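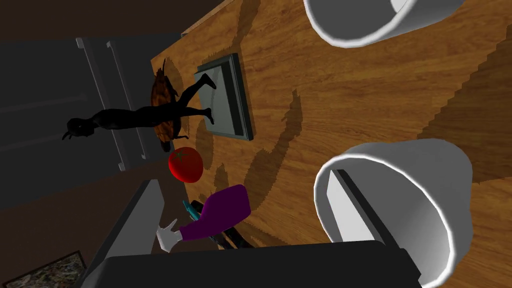 Support > Simulation kits > Tabletop packs

Search the community Search

Is the Nellar tabletop pack worth paying for?

Posted by bradport_lab, May 2026

I teach an evening robotics class and we're looking at the Nellar tabletop pack for simulated pick and place. The free trial has 10 scenes. The paid one has 300, plus the wrist view from the gripper. We have no real arm, so everything would be done in the simulator. My worry is that the shadows are very hard and jagged on the table, and I don't know if that is our settings or just how it looks. Has anyone used it with beginners? Is it any better than the Festberg one?

grey_kettle

We've used it for 2 terms. The jagged shadows are down to the shadow quality setting, which is low by default. Go to Render, then Lighting, and put it up to high. It runs slower on old laptops, so we leave it low while people are practising and only turn it up for the final recordings.

The wrist view is the part I would pay for. You get the table close up with the fingers at the bottom of the picture, so students learn to judge a grasp from there. Cups are a fair first task. Bottles lying on their side are harder – ours kept rolling until we raised the friction. Tomatoes are somewhere in between.

What I don't like is the clutter. Scenes are filled at random and you can get a tray with a figure lying across it when all you wanted was a tray. You can lock the object list, but only one scene at a time.

holovko_user

Festberg is cheaper. Didn't get on with the menus.

pip1943

Check the licence before you buy. Ours was per machine, not per class, and we had to ask for it to be changed. Support did sort it, but it took until July. Also, the trial scenes don't carry over to the paid version, so save your scripts somewhere else first.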